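In defence of the slow kitchen robot
20 September 2023

I have wanted to write about the Sevomel for a while now, partly because friends keep asking me whether it is any good and partly because my answer keeps getting longer. It is a two-armed table robot from Rosberg, sold as a kit or by the month, and meant for people who would like a bit of help laying out and clearing up food. I took it on the monthly plan, and I have lived with it for 39 days, long enough to have opinions.

The first thing to say is that it asks you to be tidy. You give it a tray, a bowl, a board and a cloth, and you leave decent gaps between them. I grumbled about that, having always cooked in a heap, but I have come round to it — my own worktop at home is better for the habit. 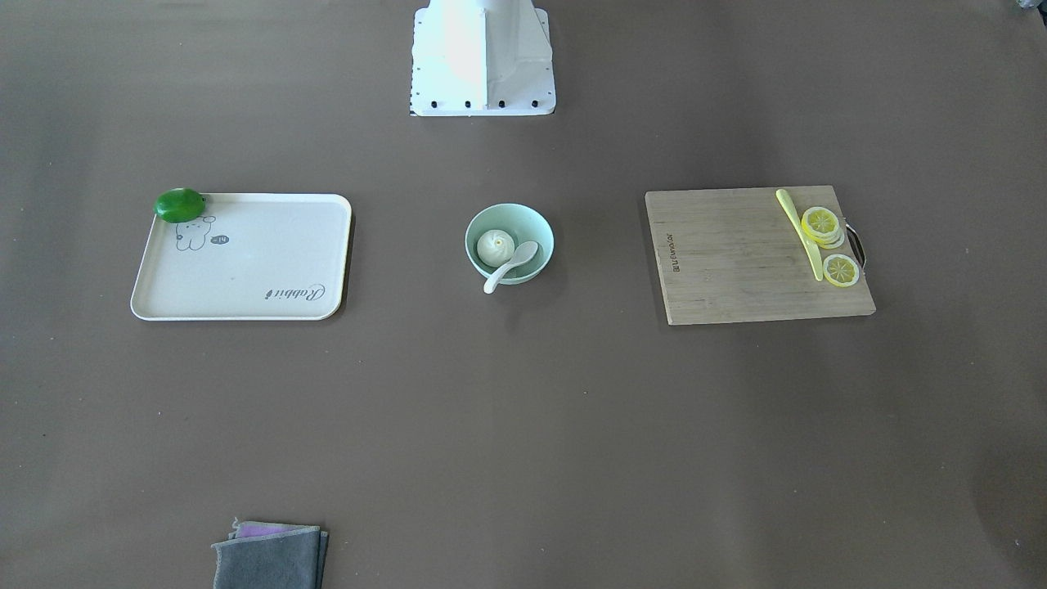 Tray, bowl and board set out in front of the Sevomel's base, with lemon slices on the board and a bun in the bowl.

Now, is it quick? Goodness, no. A job I would do without thinking can take it around 12 minutes, and there are evenings when I have stood there with my tea going cold, willing it along like a parent at a school sports day. The brochure talks a good deal about saving time, and I do wish it wouldn't. What you are paying for is steadiness, and a machine that will do the same dull little job again tomorrow without sighing at you.

I'd say the grippers are the best part of the whole thing. They are plain black parallel ones, and I had expected to be let down by them, having read so much about clever soft fingers. Small rounded things are the real test, the sort that skid away from you, and I have grown rather fond of watching an arm come down over something egg-shaped on a chopping board. The cables I like less. They hang in loops along the arms, and for this sort of money I think Rosberg might have tucked them away.

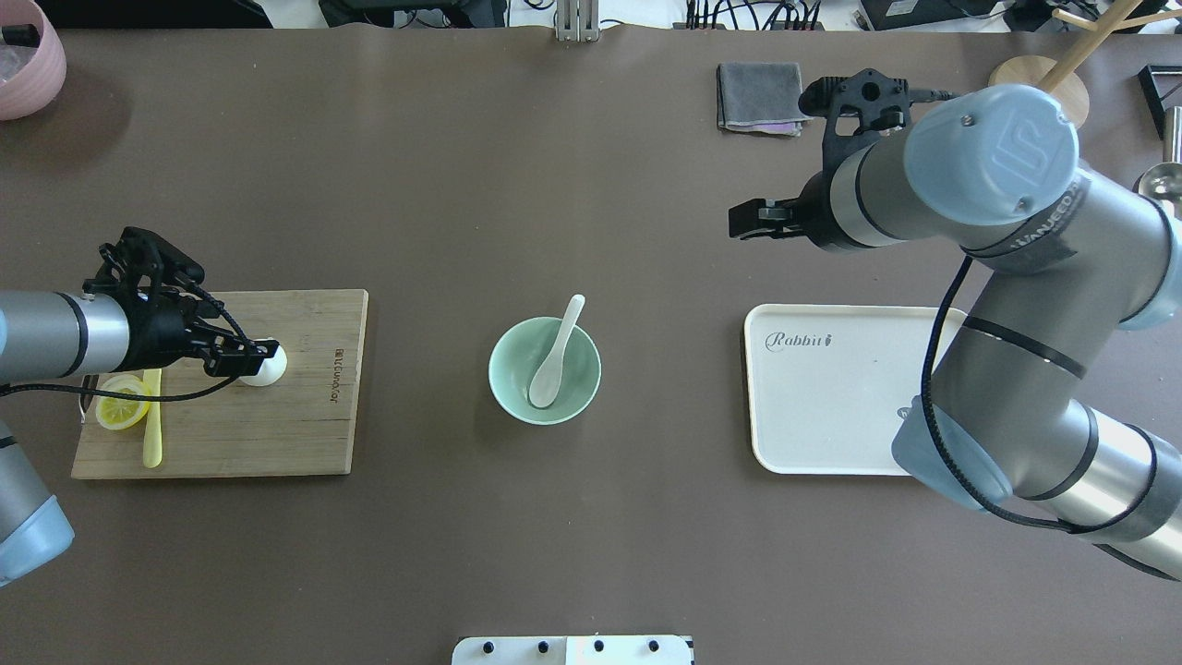

Jasińska wrote to me after an earlier draft of this went round: "You are far too kind about the monthly plan. I had two support calls in my first fortnight and both ended with somebody telling me to wait for the November update. If I rent a thing, I want it finished when it arrives."

I can't argue with much of that. The plan is dear, and the support line is patchy. The Flustilgate kit, which I tried briefly in the spring, came with a proper printed guide and a person who rang back, and I missed both. But I sent the Flustilgate home without a pang, and I have already put off returning the Sevomel twice. I shall keep it until the update comes, and then I'll look at the bill again.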